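Pevby Textile Reuse
Our June update on clothing care and repair follows in this thread. It replaces the guidance issued last spring, and we would ask partner shops to take down the older sheet.

Pevby Textile Reuse
The most common question we receive concerns washing temperature. For everyday cotton and cotton-blend garments, 30 degrees is sufficient in most cases. Bedding, towels and anything worn during illness should still be washed hotter, in line with the care label.

Pevby Textile Reuse
Please turn printed garments inside out before washing. Prints rub against zips, buttons and the drum itself, and much of the cracking we see on donated items is of this kind. The same applies to dark colours, which fade first along seams and folds.

Pevby Textile Reuse
Fabric softener is best left out for sportswear and towels. It leaves a coating on the fibres, and towels in particular become less absorbent. Households that have used it for years may find that several plain washes are needed before the difference is felt.

Pevby Textile Reuse
On drying: knitted and jersey items keep their shape better when dried flat or folded over a rail. Hanging a heavy garment by the shoulders while it is wet will stretch it. Tumble drying is hard on elastic, and ribbed cuffs and hems are usually the first parts to go slack.

Pevby Textile Reuse
Repairs. The Plaren workshop is open again after the work on its roof. There are now 4 sewing machines for public use, and a fifth is expected once the new wiring has been signed off. Bookings are made at the front desk or by telephone.

Pevby Textile Reuse
Sessions last 2 hours. Visitors should bring garments clean and dry, together with any spare buttons. Thread is supplied in black, white, navy and grey. Other colours may be available, but we cannot promise a match.

Pevby Textile Reuse
Lertchai Inthanon will lead the beginners' evenings at Plaren through the summer. The first will cover loose hems, small holes in jersey and the replacement of drawstrings. Zips are to be taught separately, as they took up most of the time in the spring series.

Pevby Textile Reuse
We are asked whether small holes are worth mending. In our view they are, provided the cloth around them is sound. Hold the garment up to a window: if light comes through evenly over a wide area, the fabric has worn thin and a darn is unlikely to hold for long. A patch from behind will last better.

Pevby Textile Reuse
Collections. Over 36 sacks of clothing came in through the Follia collection point in a single month, which is more than the store room was designed to hold. Donors are kindly asked not to leave bags outside the gate after 4 in the afternoon. Anything left in the rain generally has to go for rags.

Pevby Textile Reuse
The Xia Street point remains closed until further notice. Its donation bank has been sealed – please do not force the flap. Residents nearby may use Follia or hand items in at Plaren during opening hours.

Pevby Textile Reuse
We can accept: adult and children's clothing, coats, paired shoes, belts, scarves and clean household linen. We cannot accept pillows, duvets, carpet, single shoes or anything marked with paint or oil. School uniform is welcome all year, with or without a badge.

Pevby Textile Reuse
A note on storage for the warmer months. Winter clothing should be washed before it is put away, as moths are drawn to traces of food and skin on wool. Use a closed box or a zipped bag, and avoid lofts, where heat and damp vary a good deal. Cedar blocks lose their scent and should be sanded lightly each year.

Pevby Textile Reuse
Printed copies of this guidance can be collected from Plaren in standard and large type. Corrections and questions may be sent by reply to this thread. Replies are read in the mornings, and we aim to answer within 3 working days. 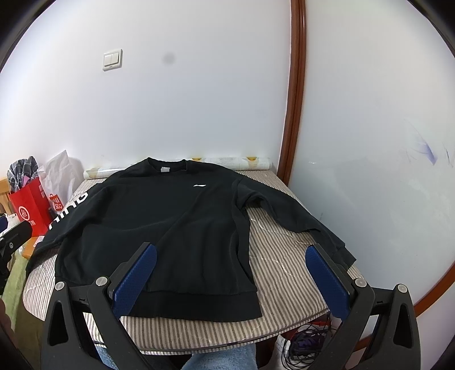
Black crew-neck sweatshirt with chest logo and sleeve lettering.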